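Irneck Holiday Flats, Building 2
Monthly safety walk, August
Comments are written under each point. Please read them also when the point is marked OK.

1. Main entrance and stairs

Entrance door closes by itself: OK
Handrail fixed, both sides: OK
Step edges visible: NOT OK
The strip on the third step of the lower flight is lifting at the left corner. I pressed it down but the glue is old. It must be replaced with the whole length, please do not cut a small piece like last year.

Stair light, ground floor: OK
Stair light, first floor: OK, but slow to start
Outside lamp: OK
I checked it at 6 in the morning, when it was still switched on by the timer.

2. Fire safety

Extinguisher, ground floor: OK
Extinguisher, first floor: NOT OK
The needle is in the green part, but the safety pin has no seal. I informed the service firm Tedesco and they will come on Thursday. Until then the extinguisher stays in its place.

Smoke alarms in corridors: OK
Smoke alarms in flats: OK, one comment
In flat 103 the alarm gave a sound only at the second press. I changed the battery and tested again, then it was good at the first press. Please test this one again next month, even if the guests say nothing.

Escape plan on the wall: OK
Escape door opens without key: OK
A doormat was lying in the swing of the door. I moved it to the store room.

3. Laundry room

Floor drain free: OK
Hoses of washing machines: OK
Lint filter of the dryer: NOT OK
It was full. There is a notice on the dryer in four languages and still the filter is full every time I come. I propose that the cleaning team empties it on each changeover day and signs the paper on the door.

Shelf above the machines: OK
The screws were tightened in spring and hold well. The heavy detergent cans stand on the lowest board now, and I ask that they remain there.
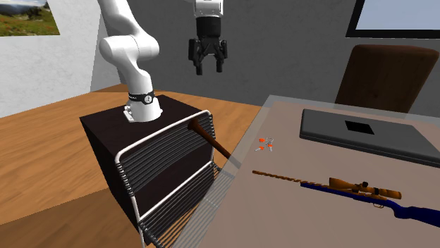

4. Boiler and store room

The boiler is a Zirkon and had its yearly service before the season, so I looked only at the things a person can check without tools. Pressure was normal and the floor under the valve was clean. My greater concern is the tall cupboard beside it, which still stands free on the floor and can tip if somebody pulls at the upper door. A heavy thing that goes high must be fastened at its foot or to the wall, in the way the white arm in the picture has a mounting plate fastened to the top of its dark box. For the cupboard two steel angles into the wall will be enough. Please use proper wall plugs, the plaster in this corner is soft.

Boiler pressure: OK
Air opening not covered: OK
Cupboard secured: NOT OK
Paint and solvents in closed metal box: OK
Ladder, feet and hinges: OK
Distance of 30 cm kept in front of the fuse box: NOT OK
Two folded garden chairs were leaning there. They went back to the shed.

5. Outside areas

Path to the car park: OK
Railing of the terrace: OK, to be watched
There is a little rust where the post enters the concrete. It does not move when I push with full weight. Brush and paint before the winter.

Garden socket, cover closes: OK
Bin area: OK
The lid of the paper bin is cracked. It is not dangerous, but the rain comes in. New bins are ordered by Zolbridge for both buildings and I have no delivery day from them.

Still open from the last walk
Loose tile beside the back door: done
Window catch in flat 6: not done, the part has not arrived
Key list in the office: done, but the old list must be destroyed

Next walk: first week of the month, together with the reading of the water meters.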